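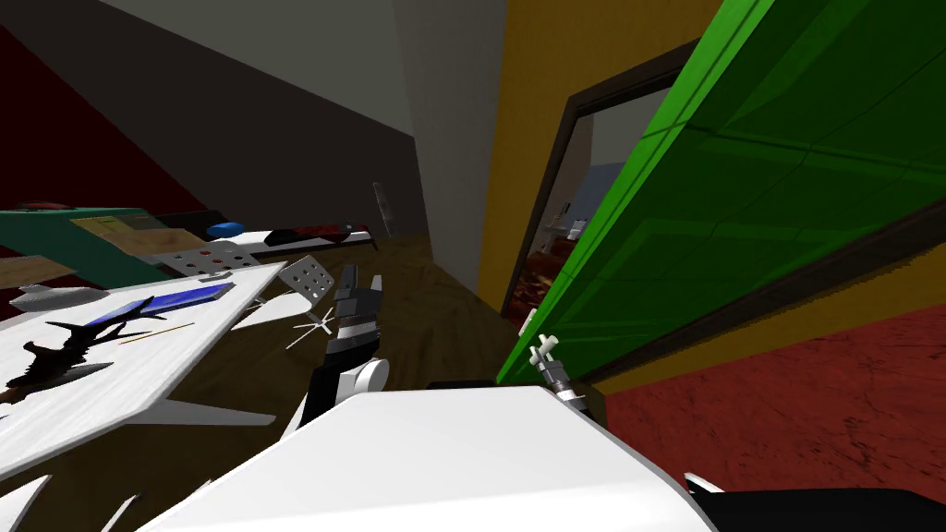
Green door, mustard wall. Yes please.

May 17, 2026

Quick one tonight, dinner's on. So we're painting the front door. Finally! It's been the same sad beige since we moved in and I've had 9 sample pots lined up on the laundry sill since August.

Down to two colours now. Ekum green, from the Zovenby range, and a sort of burnt orange I can't remember the name of. Green's winning. Neighbours on Hou Street have all gone grey — lovely, very tidy, not for me.

Prices though. $144 for the good exterior stuff, and that's before brushes, sandpaper, filler for the hole where the old knocker was. Got a quote from Fletari to do the door and the whole porch. Some 2,000 dollars. Um, no. Doing it ourselves.

Plan so far: door off, sand, undercoat, two top coats, hope it dosen't rain. Last time I painted outside it poured by lunch and I had to do the lot again.

Still undecided on the hallway. Yellow might be a bit much with the green. Or not enough?? Favourite combos in the comments please, espcially if you've got a dark hallway like ours.

Right, pasta's boiling over.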